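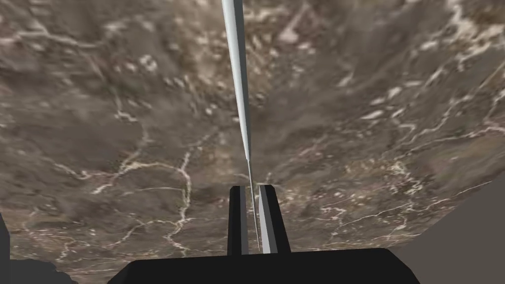 I bought my grandmother's kitchen back from a stranger for 700 dollars. Well, the countertop from it, anyway, and a box of drawer pulls I still haven't found a use for. If you've never gone shopping for secondhand stone, let me warn you that it eats your evenings. You start out wanting "something light" and two weeks later you're arguing with your sister over veins. Do you like them straight, or do you like the kind that fork and wander all over a gray-brown background, thin and cream colored, with pale flecks scattered between them? I'm a wanderer. My sister Lindiwe Swanepoel (she kept the married name, long story) thinks that sort of thing looks like a road map somebody spilled coffee on.

The stranger was Rigoberto Ledesma, who runs a salvage yard called Ostrowski. There has been no Ostrowski there for years, but the sign was paid for. He pulls kitchens out of houses before the wreckers come, and he writes the street address on the back of every slab in grease pencil. I was poking around in July, sweating through my shirt, when I tipped one forward and read 3724. That was our house number! I yelled so loud that a man looking at bathtubs came over to see if I was hurt.

Rigoberto let me sit down for a while. Then he knocked nothing off the price, and I respected him for it.

I grew up doing homework on that counter. My grandmother rolled dough on it every morning before anyone was up, and she wouldn't let us put a hot pan on it, or a lemon, or our elbows. There's a dull spot near where the sink was, from the summer my cousin Xolani Hlongwane went into business selling lemonade and didn't wipe up. He's a dentist now. I sent him a picture of the spot and he wrote back, "Statute of limitations."
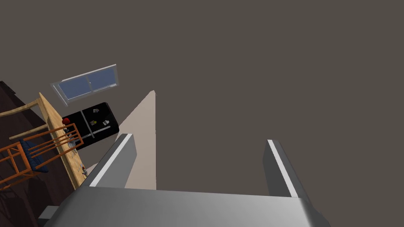 Getting it home

Stone is heavy and it hates being carried flat. You stand it on its long edge, like a window, and you walk slowly. I hired Eliécer Tamayo, who installs counters for a living and charged me 100 dollars to look at my cabinets and shake his head. They were out of level, so he came back with shims and his nephew, and the whole thing was in by lunch.

It doesn't quite fit. My kitchen is shorter than hers was, so Eliécer trimmed one end, and the leftover piece is my pastry board. The lemonade spot ended up right next to the toaster. Lindiwe came over to see it, put her purse down on it, and then picked the purse right back up again.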